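Community Help: Classroom and Club Robotics
4 min read | 12 comments | 50 shares

Two-arm hat sorting project: the cap brim folds when the gripper closes 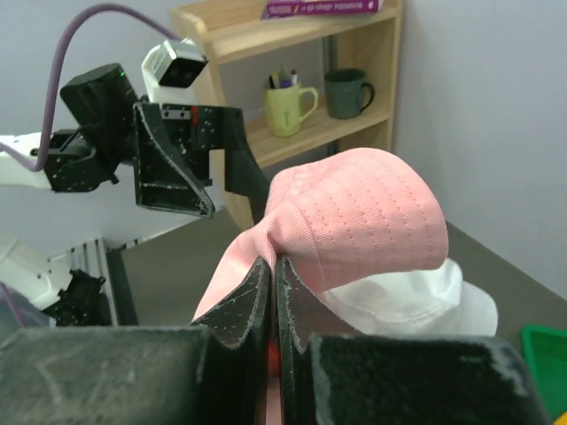

Details of the request

Posted by Yupin Wongsuwan
2 September 2022

I supervise the student automation project at Hennessy, and I am writing on behalf of the team. The students are preparing a two-arm exercise in which hats are picked up one at a time and placed in a tray. The exercise will be presented at the Pillberg student meet in November.

The right gripper takes the pink baseball cap by its brim. The brim crumples between the fingers and bends down to the left, while the crown stays full and faces upward. The white hat under it is much softer, and we are concerned that a grip setting suited to one hat will be wrong for the other.

The rules allow 10 minutes for each run and require that no item be left creased. Our students have proposed three changes: a lower closing force, a different grip point, and use of the second arm as a support. We would be grateful for advice on which of these to attempt first. The controller accepts force values up to 678, and we currently use 400. The fingers are the black tapered ones and have visible wear along their edges. We would prefer to keep them if possible.

Shared 18 times

Clakuro
Member, Classroom Projects section

The grip point should be changed before the force. A brim is a curved, fairly stiff piece, and two narrow fingers closing on it will tend to fold it at any setting strong enough to lift the cap. We advise students to take hold of the fabric at the back of the crown, a short distance above the lower edge. The fabric will gather a little between the fingers, but on most caps it relaxes once it is released.

After the new grip point has been taught, the force may be lowered in steps of 50 until the cap slips. Set it one step above that value and record the result in the team's log. Please repeat the procedure separately for the white hat. The two items should have separate saved settings, and the students should select between them by name in the program.

The second arm should be left out of the program at this stage. Coordinating two arms adds a good deal of work, and the team will have difficulty telling which change produced which result.

7 people found this helpful

Gemeck Workshop Desk

Agree with the above in general. Our club had a similar problem with sun hats. We put thin rubber sleeves on the fingers and were then able to use a lower force. Check the meet rules first, as some events do not permit added material on the grippers.

Worn edges can also catch on twill. Inspect them by hand with the power off.

2 people found this helpful

pillberg_parent

I am not familiar with this controller. My daughter's team had their hats stacked in the same way and the lower one was often dragged along with the top one. They were permitted to lay the hats out separately before the run started. It may be worth asking the organizers whether your event allows this.

1 reply

Yupin Wongsuwan

Thank you to all who responded. The students will begin with the crown grip and will keep separate settings for the two hats. I have written to the organizers regarding finger sleeves and the starting layout, and I will post their reply on this page when it is received.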